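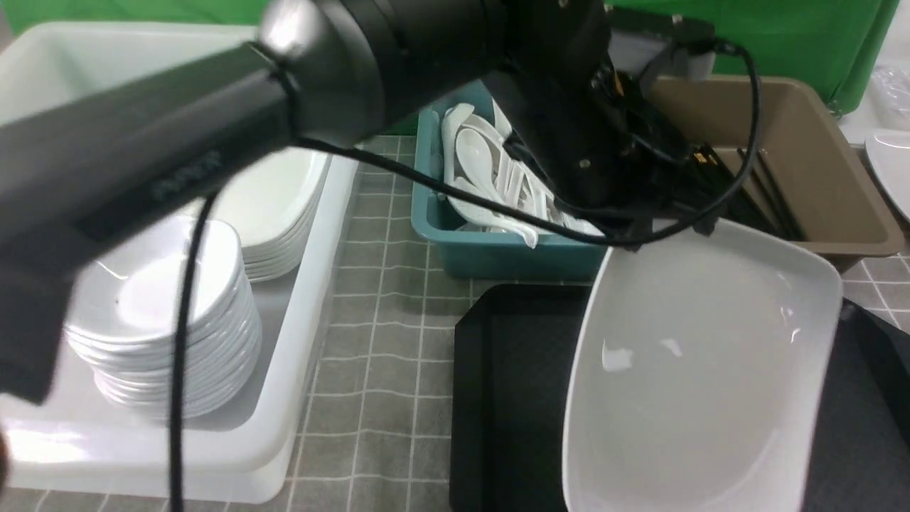 What is Garura stitch? A looped embroidery stitch worked over a laid thread, used mostly for borders and leaf edges.

Stitches > Surface embroidery > Garura stitch

Garura stitch takes its name from the Garura pattern sheets, first sold in Alville. I learned it in May from a Zitstead sampler with 53 motifs, and I still mix up the left and right loops! Most stitchers use two strands of cotton (I like three, it's plumper). A close cousin, Ouali edging, skips the laid thread and needs nine loops for each scallop.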